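Wundholm Hall, Function Room: Walk-Through Checklist With Comments
Inspected 19 May 2019. Next one due in June, before the summer bookings start.

Marks used: OK, FIX (can wait until the next walk-through), NOW (can't).

1. Exits and ways out

1.1 Main double doors open fully from inside. OK. They also open fully from outside, whether or not you've locked them, so see 5.2.
1.2 Side door clear on both sides. FIX. Clear on the inside. On the outside there is a stack of Kuhlmann folding chairs that was going to be picked up last fall. The chairs have started to grow something.
1.3 Exit signs lit. FIX. The one over the side door is lit. The one over the kitchen passage says EX, and people who know the building take it as a suggestion.
1.4 Emergency lights hold for the full test. OK.
1.5 Occupancy notice posted and readable. OK. It has been moved out from behind the coat rack, where it spent the winter.

2. Curtains, screens and table coverings

2.1 Flame-retardant labels on hung fabric. FIX. The stage drapes have theirs. Other hung fabric needs paperwork in the folder or it comes down. "It's never caught fire before" is not paperwork.
2.2 Freestanding screens steady when leaned on. FIX. Lean on them the way a tired guest would, with a full plate. Anything that walks across the floor gets weighted feet before the next event.
2.3 Cloths kept off the floor where people walk. OK. Anything that trails gets pinned or swapped for a shorter one.
2.4 Cloths cleaned on schedule. FIX. The schedule exists. It is in very good condition, having hardly been touched. 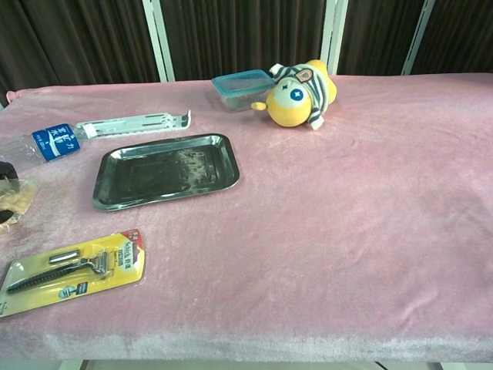 2.5 No candles, warmers or hot plates on fabric. OK on the day. Renters sign for this one separately, and then ask where they can put their candles.
2.6 Extra fabric stored away from the water heater. NOW. Two bags were leaning on it. They were moved during the inspection and had better not have moved back.

3. Electrical

3.1 Panel door closed, nothing stored within reach of it. OK, after the removal of a mop, a bucket and a large papier-mache trout.
3.2 Breakers labeled. FIX. Number 4 is labeled "not this one." We would like to know what it does, in daylight, with nobody on a ladder.
3.3 Extension cords in good shape and used one at a time. FIX. Found one cord plugged into another cord plugged into a power strip behind the stage. Each was in fine shape. That isn't the point.
3.4 Cords crossing a walkway covered or taped. OK. Use the rubber covers. Masking tape holds for the length of one polka.
3.5 Stage lights under the circuit's limit. OK. The limit as posted is 3000 watts for the whole bar. The Skullari spotlights were last tested together and stayed below it.

4. Food service

4.1 Hands washed and sink stocked. OK. Soap yes, towels yes, hot water eventually.
4.2 Serving trays free of dents and sharp rims. OK. One went to the shed, where it can be sharp in peace.
4.3 Tongs or gloves set out for bread and rolls. FIX. We own plenty of tongs. They live in the locked drawer, and the key lives with whoever had it last.
4.4 Food tables level and locked at the legs. OK. Push down on each corner before loading. Do it again after someone has helpfully moved the table.

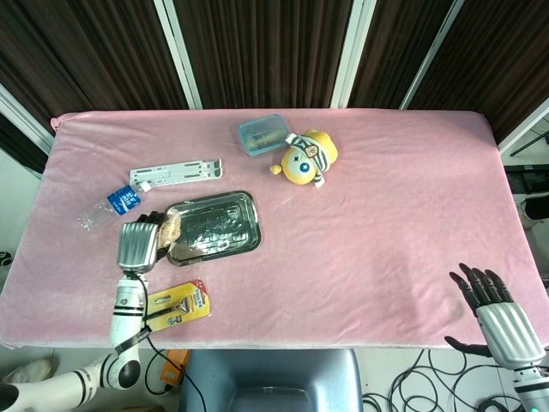
Item 4.4: covered table with steel tray, curtain screen behind.

4.5 Refrigerator cold enough, with a thermometer inside. OK. Prunatness, the caterers, left a second thermometer. The two disagree slightly and we have gone with the gloomier one.
4.6 Leftovers thrown out within 24 hours. NOW. There was a covered bowl on the bottom shelf. It wasn't opened. It was taken straight to the bin, at arm's length.

5. Everything else

5.1 Extinguishers charged, tagged and on their hooks. OK. The kitchen one, tag 1038, has been returned from its career as a doorstop.
5.2 Locks working. NOW. Main doors, as above. Locksmith called, and called again.
5.3 First-aid kit complete. FIX. Nearly 4 bandages left, the last being half of one.
5.4 Floor dry and free of loose boards. FIX. The board by the stage steps is still loose. Regulars step over it without looking down. Guests don't.

Anything marked NOW is to be signed off at the office before the keys go out again. FIX items carry over to the June sheet, where several of them already have a line waiting.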